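3.2 Layout of the sorting table

The second part of the study looked at how small parts are laid out for sorting when they come back from use. The Meldale repair workshop takes in mixed lots of small electrical parts, most of them with leads still attached, and sorts them by hand before testing. Before our work began, each sorter used whatever containers were near. Cardboard lids, jam jars and offcuts of pipe were all in use in August, when we made our first visit. Parts with leads were the main source of trouble. The leads hooked over the edges of shallow lids, caught on one another and pulled parts out of the group they had been placed in.

We took the view that the containers should be settled first and the sorting rules second. Van der Merwe and Brestley had already shown, in their work on fastener stores, that sorters will bend a rule to fit the box in front of them. A rule that calls for four groups is not followed for long at a table with three boxes. We therefore fixed the number and place of the trays and let the sorters at Meldale decide what each one was for.

The layout we settled on uses rectangular plastic trays in a single colour, set out in pairs to the left and right of a steel tray. The steel tray is the shared one. In our scheme a lot is tipped into it at the start, and parts are moved outwards from there. The outer trays are for parts that have been looked at. No part goes back to the middle once it has left, and a part that has been put in the wrong tray is moved straight across to the right one.

We chose a white table top after a short trial on bare wood. Thin wires were hard to pick out against the grain, and dropped parts were often found only when the table was cleared. The strong colour of the plastic trays was chosen for the same reason. 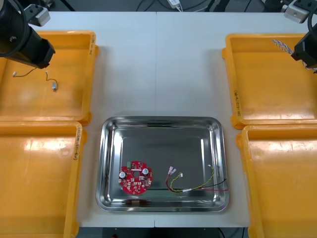 Figure 2. The sorting table, with orange-yellow trays in pairs on either side of the stainless steel tray. A small component with thin wires lies in the upper-left tray.

Labels were written by hand in black marker on the rims. We had planned to use printed labels on the inside of each tray, but the sorters pointed out that these would be covered as soon as the tray began to fill. A label on the rim stays in view. It does need to be written small, and Li-hua Kwan, who ran the sessions, found that new sorters tended to learn the trays by position within the first lot and seldom read the rims after that. We kept the labels for the sake of people coming to the table part way through a lot.

The glossy finish of the plastic was less welcome. Under ceiling lights the trays show pale patches of reflected light, and the polished steel has the same fault to a greater degree. Several sorters said they tilted their heads to look past the glare when checking for fine wires. A matt tray would probably be better, and we would choose one if the work were repeated. The smooth surface has one point in its favour, in that leads slide over it easily and a part can be drawn across the tray without lifting.

Raised rims dealt with most of the trouble from leads, though not all of it. Short leads stayed inside the tray. Longer cables, above all braided ones, are stiff enough to spring back over the rim, and sorters had to coil them first or lay them along the length of the tray. We did not ask for either method and recorded both as correct.

In all, 29 lots were sorted with this layout. The lots varied a good deal in size, the largest holding about 1,000 parts. In 13 of them at least one part was found on the table top at the end, outside any tray. Nearly all of these parts had a lead longer than the tray was wide. We return to them in Section 4, where lots with long leads are treated as a separate group.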